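Board index > Manipulation and learning > Mixed end effectors on a two-arm cell: does pooling the data help?

bmittal
Posting a result from the Nedura project in case it saves someone a few weeks. We train one policy for a two-arm cell with a parallel gripper on the right and a multi-fingered hand on the left. The question was whether to train each side on its own demos or pool everything with a shared encoder and separate action heads.

We collected 4,000 demos, half per arm. Pooled training beat separate training for the gripper and made no real difference for the hand. With the pooled set cut to 2,000 the gripper gain was still there but smaller.

Cup rack and box layout:

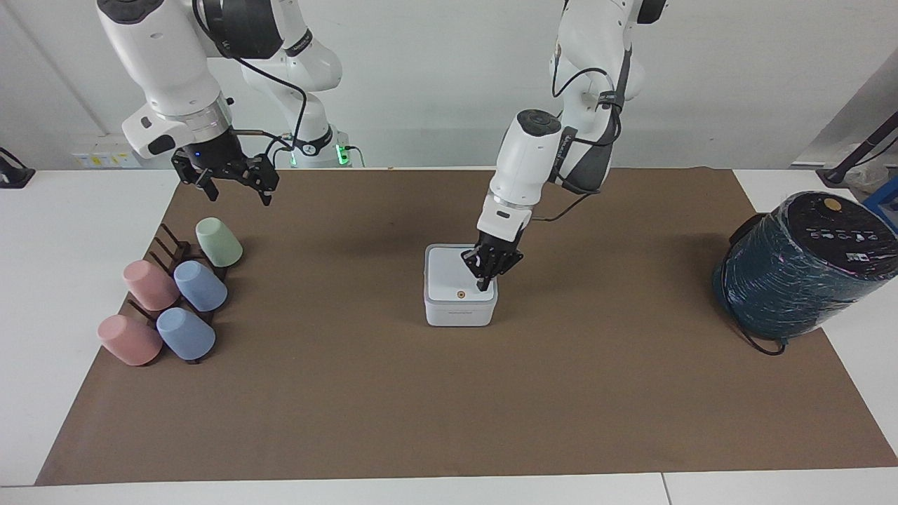 Right arm with gripper over the rack side, left arm with hand at the white box.

Babita Mittal

sumley4
Thanks for writing it up. How are you labelling success on the box? Contact alone, or does the lid have to end up in a set position?

bmittal
End position, judged by a person from the recording. Contact alone gave us far too many false positives.

vanek_fan
I don't buy the conclusion yet. Pooled training also means twice as much data through the encoder. You'd see the same gripper gain by giving the separate model more gripper demos. Did you match the totals?

bmittal
Yes, that's the 2,000 run. Same total as the gripper-only set, half of it from the hand.

vanek_fan
OK, I missed that. Still one layout and one mat colour, though. We tried something close to this on the Vaněk rig and the gain disappeared as soon as we moved the rack to the other side.

Torrens
Did you retrain after moving it or just test?

vanek_fan
Just tested.

Torrens
Then that's a different question. Neither model would have seen the rack there. I'd want to see both of them drop before blaming the pooling.

vanek_fan
They both dropped. Pooled dropped further. I can dig out the numbers but it was a small set.

sumley4
Please do. For what it's worth, we filtered our demos down to 1,325 after throwing out every one with a long pause in it, and that changed our results more than the choice of heads did. What's your policy on pauses?

bmittal
We trim them at the start and end but leave them in the middle. I haven't tried filtering. I'll rerun with the rack moved first, then look at pauses. Should have both by December if the Bemisora cluster stays up.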